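Keeping small-shop records that hold up
January 17, 2025 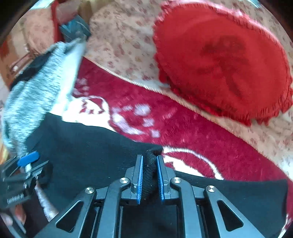

Blue ribbed pads on facing jaws.

Pushpa Khurana has kept inventory for Tapley, a supplier of spare parts, through two changes of software. The stock list now runs to 1650 part numbers. Her main concern is naming.

"A part number should carry no meaning," Khurana said. "Ours used to include the shelf. Then we moved the shelves, and 700 labels were wrong."

The current system assigns plain serial numbers and stores location in a separate field. Moving a bin changes one entry. Old numbers are retired and never issued again.

Asked how often she checks the list against the shelves, Khurana said she prefers short counts to a yearly one. "We do 100 parts a week. In December we used to close for the full count, and the errors were already months old."

Differences are logged before they are corrected. Last quarter's log had 13 entries, most of them unit errors: a box entered as a single piece, or the reverse.

"Write the unit in the record," she said. "Each, pair, box. If the field is blank, the receipt doesn't post."

Khurana plans to move supplier codes to their own table next.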